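Office Space and Packaging Working Group
Minutes, July meeting, start 2:00 p.m.

Chair: Bjartur Nørgaard
Minutes taken by the operations desk. Corrections to the same desk before the next meeting.

1. Previous minutes
Accepted with one change. Item 4 said the Privico quote was "agreed." It was received. The chair asked that the two words be kept apart in future.

2. Lights and ceiling
Zernora has proposed replacing the fluorescent fixtures in the long room and says the work would pay for itself quickly. No calculation came with the letter. The chair asked what the current fixtures cost to run and was told the building does not meter that room separately, so it is hard to see how Zernora knows either. The quote is $1,142, and it leaves out disposal of the old tubes.
Also raised: whether the pipes along the ceiling should be boxed in. The group saw no benefit beyond looks. Not pursued.
Action: operations to ask Zernora for its working and a price with disposal included.

3. The table and the box trial
Room and table as they stand:
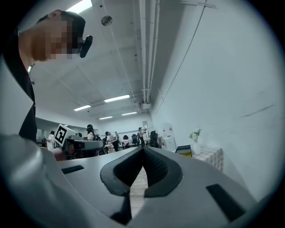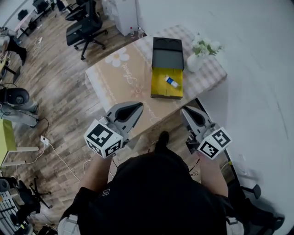 Arancibia wants us to adopt its rigid box as the standard for welcome packs. Its case rests on a survey in which 73 people were asked whether they liked receiving a nice box. The chair said he would have expected 73 yeses and did not think this told us anything about packing. Two members felt that was harsh - people do keep good boxes - but could not say how many of ours are kept.
Open questions on the box: how it stacks, what it weighs when full, and whether anything placed in it stays put in the mail. Arancibia's sheet covers none of these. The claim that packing time would be cut by "up to 8 minutes" per pack was read out twice. Our packs do not take 8 minutes now.
The tablecloth was discussed at more length than planned. One view is that it makes the room friendlier for visitors. The other is that a work table should be a bare table, and that a cloth can slide. No one could point to a case of it sliding. It stays for now, and so do the flowers.
Action: trial to continue with no order placed. Arancibia to be asked for a stacking figure in writing.

4. Chairs
Zivel offers a yearly service plan for the office chairs. Asked what is serviced, its rep answered "the full chair." Declined unless a list of parts is supplied.

5. Any other business
Request for a second cabinet. The chair wants to know what is in the first one before buying another.
Action: operations to list the contents.

Meeting closed 3:10 p.m. Next meeting in the same room.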